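Open call: two residents for the Hurancombe river meadows

Borbély Studio is looking for two artists or designers who want to work outdoors with us for 15 weeks, starting in June. The old hay meadows by the river are no longer mowed, and we ask how neighbors could use and care for them together.

You will receive a room, a shared workshop and a small budget for materials. Experience with landscape is welcome but not required. You should like walking and talking with farmers.

Please send one page about your idea and up to 60 seconds of sound or video to Edit Csizmadia. We answer every letter, also the late ones.

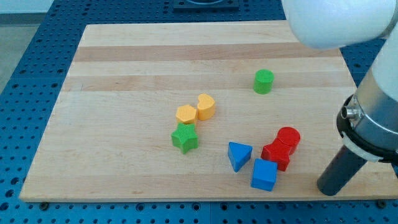
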